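Workplace Organization, Unit 5: Cables and small parts on a shared bench
Instructor: Huguette Petrenko
Revised 2024-07-15

The Staslow manual claims that a tidy bench saves each worker 40 minutes a shift. Read the appendix before you repeat that. It rests on one site, and the workers timed themselves.

What I'm willing to defend is smaller. A thin black cable is easy to lose track of among other dark equipment. Small upright items get knocked over when a cable is pulled. Printed cards go missing.

Labels: Fehr wants one on every lead. Try it on 50 leads and see who still reads them in September.

For next class, pick one cable in the photo and write down what you'd need to know before moving it. Half a page, no slogans. 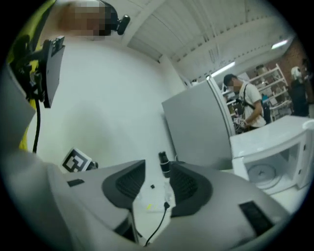 Digby Dunstan thought the labels deserved a fairer hearing, and said his shop had kept theirs up for years with a marker and a roll of tape.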